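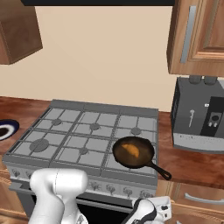
A gas stove with a skillet on the cooktop.

Yeoman is the second studio album by the English folk-rock group Dreverent, released in June on the Ristska label. It has nine tracks and runs for 41 minutes. The band produced it themselves, as they had their first album, Drandstead, named after the village where they formed.

Background and recording

Dreverent began writing the album during a long break from touring. Most of the songs were worked out in the kitchen of a rented farmhouse, with two acoustic guitars, a fiddle and a harmonium. The group brought 21 songs to the studio and finished 14 of them. Recording was done largely live, with few overdubs. The drums on "Low Barn" and "Salt for the Road" were taken from the first rehearsal tapes.

Music and lyrics

The album is slower than Drandstead and makes less use of electric guitar. The lyrics deal with farm work, family debts and moving house. "Supper at Four" is the only instrumental. The closing song, "Yeoman", lasts almost 8 minutes and ends with an unaccompanied verse sung by all 4 members.

Release

Ristska first issued the album on vinyl in an edition of 980 copies, which came with a printed lyric booklet. A CD and download edition followed on a Friday later the same month. Five songs left over from the sessions were later released as an EP.

Reception

Reviews were mostly favourable. Several critics praised the singing and the fiddle parts, while others found the second side too long. "Low Barn" was released as a single but did not chart.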